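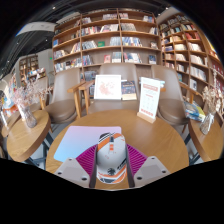
Perkano > Reading rooms > Rarbridge > Round table set

Siiri Strazds, 11/8/22

# Rarbridge round table set

Notes on the objects and furniture in the Rarbridge part of the Perkano collection. The set covers one activity, putting a computer mouse and its mouse pad in order on a round table in a bookshop reading area.

## Contents

- 164 short clips, 5 table layouts
- `layouts.csv`: one row per layout
- `objects.csv`: name, colour and usual place of each item

## Objects

| Name | Notes |
|---|---|
| `mouse` | oval, mostly white with orange |
| `mouse_pad` | pink to light blue, rounded corners |
| `picture_frame` | white, floral print |
| `book` | dark blue cover |
| `table_sign` | red and white card, wooden base |

The frame, book and sign stay at the far side of the table and are labelled as background. Don't count them as clutter.

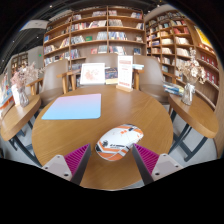 *Mouse on the bare tabletop, pad further back and slightly tilted.*

## Furniture

The table is round, with a honey-coloured wood-grain top. The chairs are taupe-grey with light wooden legs and arms. They get the single label `chair` whether or not the whole chair shows. Shelves are labelled `shelf`, and individual books on them have no labels.

## Known problems

- `mouse` and `mouse_pad` were swapped in some rows of the first release. Osei's corrected file is the one to use.
- Colour names follow the Grutport list, so "grey" covers taupe.
- Sign text is not transcribed.

A second table is planned for December.

Contact: Siiri Strazds, Perkano | © Perkano 2022 | Back to top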